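Iara Carrasco gave up on her utensil drawer in January. It was the deep one next to the stove in her apartment in Wesholm, and it jammed every time a ladle turned sideways.

"I was opening it with a butter knife," she said. "Two of us cook here, and we both hated it."

She now sorts her utensils into open plastic bins that can be lifted out and carried to the table. She got the idea from Sylvain Guérin, who runs Prutby, a small store selling kitchen storage. He tells customers to start with the long, thin things.

"Chopsticks, skewers, whisks," Guérin said. "They slide under everything else. Put them in first and see what room you have left."

Carrasco likes tinted plastic. Clear bins looked dirty to her after a week, and solid ones meant she had to stand over them to find anything.

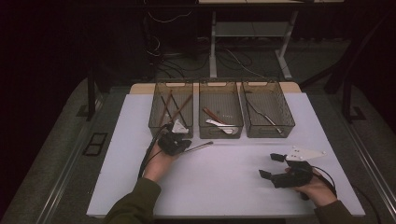
How often do the bins need cleaning?

"Every 2 weeks is enough for us," Carrasco said. "I tip out the crumbs, wash them in warm water and let them dry upside down on a towel."

Guérin said the mistake he sees most is buying too many at once. One customer wanted bins for about 100 utensils, and he sent her home to go through them first. She came back and bought 2.

Carrasco still has the drawer. It holds dish towels now, and it opens.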